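Sweatshirt

A sweatshirt is a long-sleeved pullover of heavy knitted fabric, usually cotton or a cotton blend, worn for exercise, for warmth, and for most of the activities people take up instead of exercise. It is normally finished with ribbed bands at the neck, cuffs, and hem. A version with a hood is called a hoodie and is generally treated as a separate garment, especially by people who own several of each.

Fabric

Most sweatshirts are made of fleece-backed jersey or of loopback, also called French terry. Fleece-backed cloth is brushed on the inside until it becomes soft, a quality it surrenders gradually to the washing machine. Loopback is left unbrushed and ages with more dignity.

The traditional color is heather gray, produced by blending light and dark fibers before spinning. It hides lint well and sweat badly, an odd choice given the name.

Ribbing

The bands are knitted in vertical ribs so that they stretch and recover. Recovery is the first thing to go. The Vernik mill catalog once listed 39 weights of ribbing, and the textile writer Ximena Bermúdez, who handled samples of all of them for her book on knitwear, reported that she could tell 18 apart.

Folding

The sweatshirt is among the more awkward items in a laundry pile. Its sleeves are long, its body is thick, and the ribbing pulls the edges inward, so a garment dropped on a table seldom lands in a shape resembling the diagrams. The usual first step is to find the hem and the collar, take hold of one corner, and spread the body flat before dealing with the sleeves.

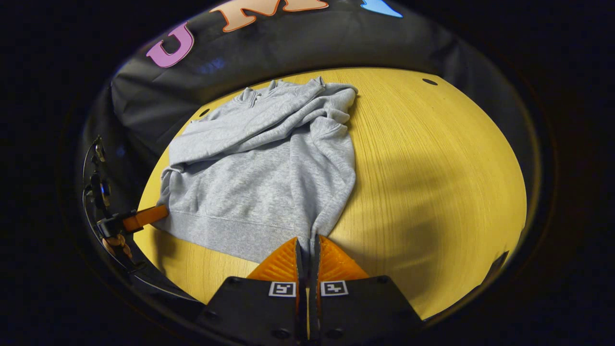

Methods

In the square fold, the garment is laid face down, the sleeves are crossed over the back, and the hem is brought up to the collar. Shops prefer it. The Sjöberg fold turns each side in toward the middle, doubles the sleeves down along the body, and finishes in thirds, giving a block that stands upright in a drawer until its neighbor is removed.

Rolling is favored by travelers. Xóchitl Mendoza's packing manual allows it about 90 words, most of them warnings about bulk.

A fourth method, the chair, requires no instruction.

See also: Hoodie; Jersey (fabric); Laundry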